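Kingi open day, the arm bench: who else went?
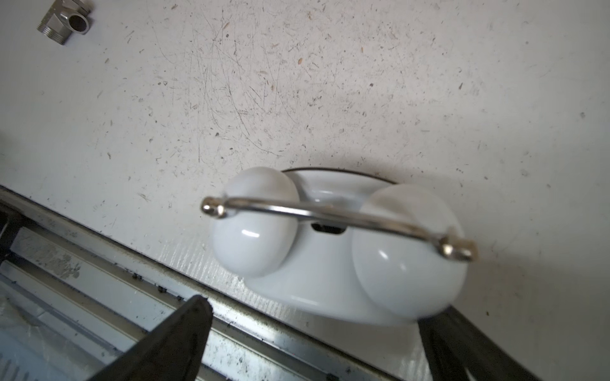 Posted by merle_hinds in Shows and Visits, November

So I finally made it to the Kingi open day and spent most of it at one bench, watching a gripper arm try to deal with plumbing bits. White ceramic fixture with a chrome bar across the front, little silver threaded fitting off in the corner. I'd figured I would look for a minute and go find coffee. I stayed until they started stacking chairs!

The guy running it said the arm had done 733 picks since they set it up, and they want 1000 before they change the parts. What got me was the ceramic. All curves, shiny as anything, and a skinny bar in front that you'd think would be the obvious handle. He said the bar is the last place he wants it grabbing.

plotbridge_vil
I was there in the morning. Good bench, but 733 picks tells you nothing unless they say how many went wrong. Did you ask?

merle_hinds
I did, and he said they log the misses but he didn't have the sheet with him. Make of that what you will.

ebony_t
Looks like my dad's old bathroom hardware lol. What's the slot in the middle for?

merle_hinds
No idea, sorry. Didn't think to ask.

grukholm
Going to disagree with the OP a little. I've fitted this kind of stuff for years, and the bar is fine to lift by if you go slow. Glazed ceramic is what I'd worry about with hard fingers. One chip and it's scrap.

plotbridge_vil
Depends how the bar is held on, though. If it's only pinned at the ends I wouldn't hang the weight off it.

grukholm
Fair, I'm guessing from one photo.

emese_k
Anybody else notice how scratched up that worktop is? I kinda liked it — most of these demos are so spotless you can't tell if the thing ever gets used.

merle_hinds
Same! And the rail along the edge is filthy. Made me trust them more.

plotbridge_vil
Dirt isn't data, Merle.

ebony_t
Are they doing another one? I missed it by 4 hours, got the time wrong.

merle_hinds
He said spring, no date yet. I'll post here when I hear.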